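Prollow Hard Wax Oil for Tabletops and Counters

Sold by Desano Finishing Supply
Reviewed and updated Feb 3, 2020

We held off on stocking Prollow for a long time. Every wood finish on the market claims to be the one you'll never have to think about again, and we have thought about all of them again, usually with a sanding block in hand. So read this page before you add a can to your cart. Some of you should buy something else.

What it is

Prollow is a blend of plant oils and hard wax, thinned enough to wipe on with a rag. The oil goes into the wood and the wax stays near the top. It dries to a low sheen that the label calls "silk matte." We would call it matte. If you hold it up against Skindov's satin varnish you'll see the difference right away, and if you wanted satin, buy the Skindov.

It comes in clear only. The maker says a white-tinted version is on the way. They said that last September too.

What it does well

It is easy to put on. You wipe on a thin coat, wait, wipe off whatever hasn't soaked in, and leave the thing alone overnight. You need 2 coats on bare wood. A third won't hurt anything, but we couldn't see or feel a difference on our test boards and the can doesn't go any further for your trouble.

It is also easy to fix. A scratch in varnish usually means sanding the whole top. With this you can scuff the bad spot, rub in a little more oil and have a fair chance of losing the repair. Not on every wood. Dark walnut forgave us, pale maple did not.

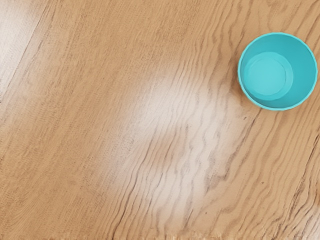

Turquoise cup on a light brown wood surface. Rendering.

About those water rings

The label says "ringproof." We don't use that word and we've asked the maker to stop. Our bench tester, Khanyisile Mthembu, left mugs of hot tea on finished oak boards and checked them the next morning. Cold water did nothing. Hot tea left a faint mark on the boards that had cured for only a few days, and no mark we could find on the ones that had cured for 11. Red wine left a shadow on both if it sat overnight - a wet rag and some rubbing took most of it out.

Her notes end with "use a coaster," and we'd go along with that.

Curing is where most of the complaints come from. Dry to the touch is one thing and cured is another, and the label prints the first in large type and the second in type you need good light for. Keep hot dishes, wet glasses and tablecloths off the table until the full cure is up. If you can't spare your table that long, this is the wrong finish for you.

Where we would not use it

Outdoors. The label says "suitable for sheltered exteriors," and we have no idea what that means.

Over old varnish or polyurethane. It can't soak in, so it sits there and gets sticky. Sand back to bare wood or stay with what you have.

Floors. Some people do it and seem happy. We haven't tested it and won't pretend we have.

Around a sink that gets splashed all day, we'd use Laing's two-part topcoat. It smells worse and costs more, and it's a pain to repair, but it holds up to standing water better than any oil we sell.

Sanding and coverage

Stop at 200 grit. Go much finer and the wood closes up and takes less oil. The can gives a coverage figure that we have never once matched, even on tight-grained cherry. Buy the next size up if you're close, and unopened cans can come back to us.

Safety

Rags soaked in this oil can heat up and catch fire on their own. This is true of most oil finishes and people still ball them up in the trash. Lay them flat outside to dry, or put them in a metal can full of water with a lid. Open a window while you work. The "natural" on the label does not make the fumes good for you.

Food contact

The maker states that it is food safe once cured. For a dining table, fine. For cutting boards we still suggest plain mineral oil, mostly for the price - a knife is going to cut through any finish you put there.

Returns

Unopened cans only. We can't take back a can that has skinned over, and it will skin over if you leave the lid loose, so press it down hard and store it upside down.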